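Home Workshop Tips: Regripping and Basic Club Care
Hirkamholm Golf Association, Equipment Care Pages

Members may replace worn grips at home with ordinary tools. A golfer who plays through the season should inspect all grips in November, before clubs are stored.

Prepare the work area first. Choose a flat, clean surface with good light, and clear enough room to lay down a full-length club.
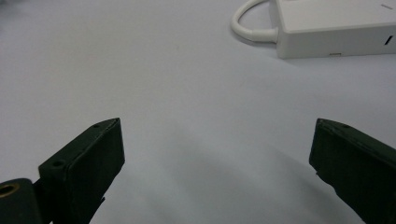

A plain, pale tabletop.

Removing the old grip. Secure the shaft in a rubber clamp. Cut the grip lengthwise with a hook blade, drawing the blade away from the body. Straight blades should not be used on graphite shafts. Peel off the remaining tape and wipe the shaft with solvent – open a window before starting.

Fitting the new grip. Apply one layer of double-sided tape and fold the end over the butt of the shaft. Cover the vent hole, pour solvent into the grip, and wet the tape. Slide the grip on in one motion and align it within a few seconds. Leave the club overnight before play.

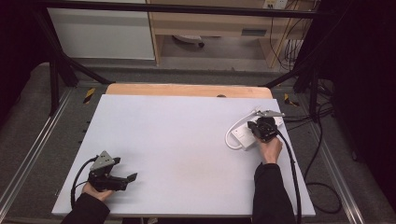 A white board laid over a wooden tabletop.

Light rust on unplated wedges may be removed with 400 grit wet paper and a drop of oil. Do not sand the grooves. Iron heads should be washed in warm water with mild soap, then dried at once. Wooden heads must never be soaked.

Solvent should be kept in its original container, away from heaters. Used rags should be spread flat outdoors to dry before disposal.

Members without a clamp may borrow one from the Calimlim clubhouse for up to 4 days. Please return it with both rubber inserts.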